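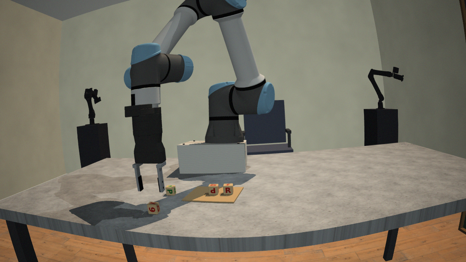 *Lettered cubes, a board, and a very large arm. Simulated.*

**Thread: Can they do the chores yet? (bring evidence)**

**gluepot_gary:** My brother-in-law spent Sunday lunch informing me that by next Christmas a machine will be emptying my dishwasher. So I went looking for what they're up to, and the sort of thing I keep finding is in the picture. Arm the size of a drainpipe, toddler's blocks. Two of them are on the board. I'm not sneering, I've got a shed full of half-finished jobs and would happily hand them over. But it's a fair way from that to the cutlery drawer, isn't it?

**Nafula Mosoti:** You've picked the nursery end of it. Blocks are what you use when you want to find out whether the thing can pick up an object and put it where you meant. If it can't manage a cube, you don't want it near your wine glasses. And a simulator is the right place for it, as a dropped cube in there costs you nothing and you can have another go straight away.

**gluepot_gary:** My dishwasher isn't in a simulator.

**Nafula Mosoti:** No, and that's the hard part. Friction is wrong, light is wrong, nothing is ever greasy. I still wouldn't write it off.

**swarf_and_order:** Shop floor here. We've had a Hernell arm loading a lathe since March and it's brilliant, provided every blank arrives in the same tray, the same way up, and Keith hasn't leaned on the tray. Around 996 parts on a good Tuesday. Then one goes in crooked and it stands there with its light on until a human comes and nudges it. I am the human. I have an engineering degree.

**teatowel:** So it's made you a nudger. Congratulations.

**swarf_and_order:** Senior nudger.

**Nafula Mosoti:** But that's a chore done by a machine. You used to load the thing by hand, did you not?

**swarf_and_order:** I did, and I don't miss it. My objection is to people who see our cell and think it could pop round and make the beds. 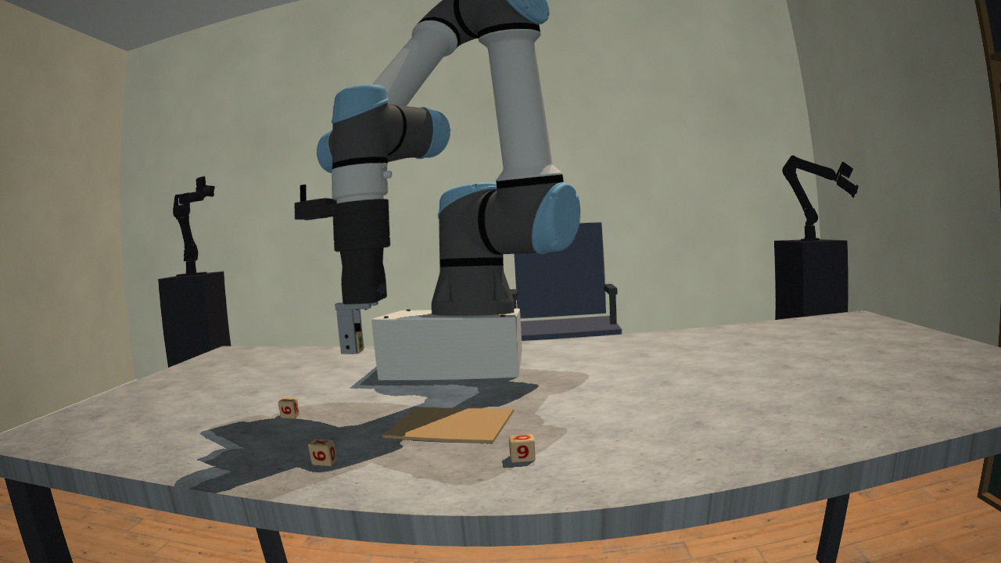
**Nafula Mosoti:** Tidying is the chore I'd judge them on, because it's mostly deciding where things go and then getting them there without knocking the rest about. I've spent too many evenings on jobs like that in simulation and the moving is seldom what beats me. It's the last bit, down at the fingers. Look at the second picture, same set-up as Gary's: there's a sliver of something beige and dark up against the inside of the finger, and the finger is hiding most of it. I couldn't swear to you from there how good the grip is. Now imagine it's a sock. A cube at least has the decency to stay cube-shaped.

**teatowel:** I fold for a family of five and I'd like it noted that I can't see the sock either, half the time. We do it by feel.

**Nafula Mosoti:** Which is more or less where the interesting work is. Touch.

**gluepot_gary:** So what do I tell him? He's already put a deposit on a Dranico.

**swarf_and_order:** The one that carries your washing basket to the machine and then waits?

**gluepot_gary:** That one. He says loading comes in an update.

**teatowel:** My husband has been waiting for that update for 15 years.

**Nafula Mosoti:** I'd tell him floors yes, lawns yes, same part in the same tray yes. Dishwasher, in his kitchen, with his children's idea of stacking: not by next Christmas. I'd be pleased to be wrong.

**swarf_and_order:** I'd take "not in my lifetime" and put a tenner on it.

**Nafula Mosoti:** Done. How old are you?

**swarf_and_order:** Old enough that you'll have to collect from Keith.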